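Subject: Re: Trarnberg open day, two-handed handling demo: is it worth the trip?
List: Marikar users, general discussion
Date: Dec 10, 2022

On the Marikar list, a member in Prekusdale wrote:

> Did anyone get to the Trarnberg open day? We have a packing cell
> under review for January and the program mentioned soft materials
> on two arms. I have two questions before I ask for travel money.
> First, was it bubble wrap or the stiff foam sheet they showed last
> time? Second, are the hands multi-finger or did they go back to
> parallel jaws? The program sheet says "Pakanska handling stack" and
> nothing else.
>
> Also, is it worth sitting through the morning talks?

I was there for the afternoon session. Answers inline would get messy, so I am putting it all in one message.

1. Format

The demo was run in 33-minute slots with a changeover between groups. Each group got a short talk on the Pakanska stack, then stood at the table, then had a question period that was too short. I had a late slot. The morning talks were mostly the same material as the slides already in the list archive. I would skip them.

2. The task

Bubble wrap, to answer your first question. The job is to handle a roll and its loose sheet on a plain wooden table with two arms. No fixture on the roll. Both hands are multi-finger, and the thumb does a lot of the work. The organizers let us have head and wrist camera stills, so I am including four. Do not read them as a sequence.

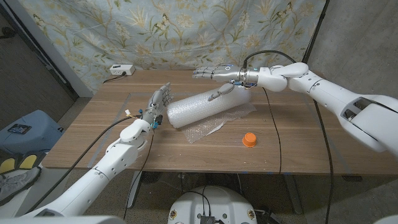
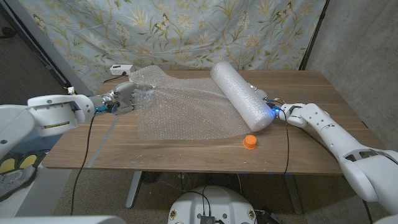

Head view for the two above. Wrist views follow. 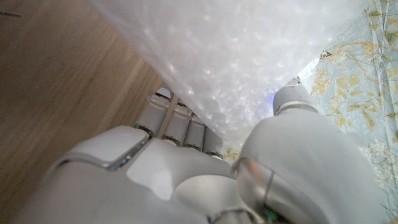
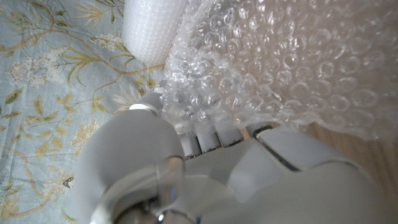 3. Notes on the grip

The wrist view with the wooden surface along its left side is the one to look at for your cell. The sheet is between the four fingers and the thumb, which is how I would want to hold this material. A fingertip pinch puts the load on a few bubbles – fine for positioning, less so for a steady pull. The presenter said they tune for contact area first and force second. I asked for the force limits and was told they are not being released yet.

In the other wrist view the sheet is bunched against the knuckles and a fingertip. Folds like that are my main concern for vision. The material is translucent, it throws small highlights, and once it is folded there is no clean edge to segment. I asked whether they use the wrist cameras for edge finding or only for confirming contact. The answer was "both, depending," and the slot ended there.

4. Cables

In both head views there is a black cable from each wrist, hanging down past the table. For a demo this is acceptable. For a packing cell with product moving past the front edge I would want them dressed along the arm, with strain relief at the elbow. Somebody in my group raised this and the reply was that cable routing is left to the integrator. Budget for it.

5. Numbers

Only what was on the slides, so treat as vendor figures: 93 percent of attempts completed on the sheet handling task, with a 60-second limit per attempt. No breakdown by failure type, and no statement of how worn the sheet was allowed to get between attempts. I asked for the log format and was told to write in. I have done so and will forward whatever comes back.

6. Is it worth the trip

For your cell, yes, if they repeat it in January and you can get a slot with table time. Bring your own roll. The one on the table was the only material I saw handled, and your film is probably a different bubble size from theirs. Ask about edge finding early in the slot – the question period goes fast.

I have the slide deck as a PDF, too large for the list. Mail me off-list if you want it.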